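Guitar checkup before the fall shows, with my notes

I do this every October, when the heat comes on in the house and my guitars start acting like they've never met me. This year I went through the Plestadano (my main acoustic) and wrote down what I found, mostly so I'd quit emailing the list to people one at a time. Steal it if it's useful!

Strings
Checked: yes. Result: replace all six.
The wound strings had gone dull and I could feel little dents under the D where it sits on the second fret. I'd been blaming my tuner for weeks.

Tuning machines
Checked: yes. Result: OK after tightening.
Two bushings were loose enough to turn with my fingers. Snug them up with a small wrench and then stop, please. Dwight McKinnon cracked the finish on his Ko doing this and he still brings it up.

Nut
Checked: yes. Result: watch.
The G string pings when I tune up, so it's catching in the slot. A bit of pencil lead quieted it down for now. If it's still pinging by the next string change, it goes to Normand.

Neck relief
Checked: yes. Result: adjusted, an eighth of a turn.
I hold the low E down at the first fret and again where the neck meets the body, then look at the gap around the seventh fret. You want a sliver, about like a business card. I had a good bit more than that. I turned the truss rod a tiny amount, tuned back up, went and made dinner, and looked again after.

Frets
Checked: yes. Result: fail on 2 and 3, sort of.
I play way too many open chords, so that's where the wear is. No buzzing yet. Normand Paquette quoted me $200 for a level and crown and I said let me get through the shows first. 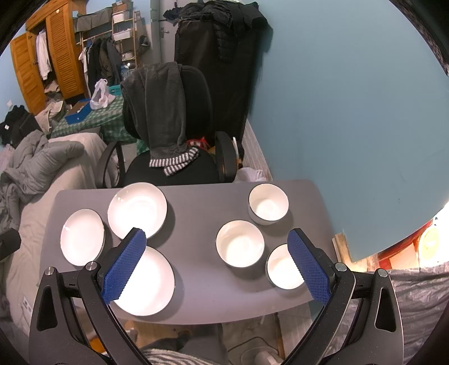
Bridge
Checked: yes. Result: OK.
I slide a piece of plain paper along the back edge and see if it slips under anywhere. It didn't, hooray. Amrit (Normand's daughter, and the one who really knows glue) told me to do the same thing around the sides, and I always forget, so I'm putting it in writing.

Braces
Checked: yes. Result: OK, I think.
Tap lightly all over the top with a knuckle and listen for a rattle. I got one and panicked, and it was a pick inside the body. Do shake the guitar out first.

Humidity
Checked: yes. Result: low, 38 percent in the case.
The sound hole humidifier was bone dry. Refilled it and moved the guitar off the wall by the vent. I'd like it closer to 45 and I'll look again in a few days.

Strap buttons
Checked: yes. Result: end pin fixed.
Screw hole was stripped. Toothpick and wood glue, left overnight, holding fine. I'd pull on yours pretty hard before you trust it standing up.

Pickup and jack
Checked: yes. Result: jack nut loose, battery replaced.
If you get a crackle when you wiggle the plug, try the nut before you buy anything. I bought a new Justis cable last spring for exactly this crackle. The old cable is perfectly good and Baltasar Carretero has it now.

Case
Checked: yes. Result: one latch bad.
The middle latch pops open if you look at it wrong. I've got a luggage strap around it. Also found 58 cents, a capo I'd already replaced, and a set list from the Kultport show, which Nathalie Sandhu wants back because her harmony parts are on it.

Still to do: new strings, wipe down the fretboard while they're off, latch, bug Normand about dates for the frets.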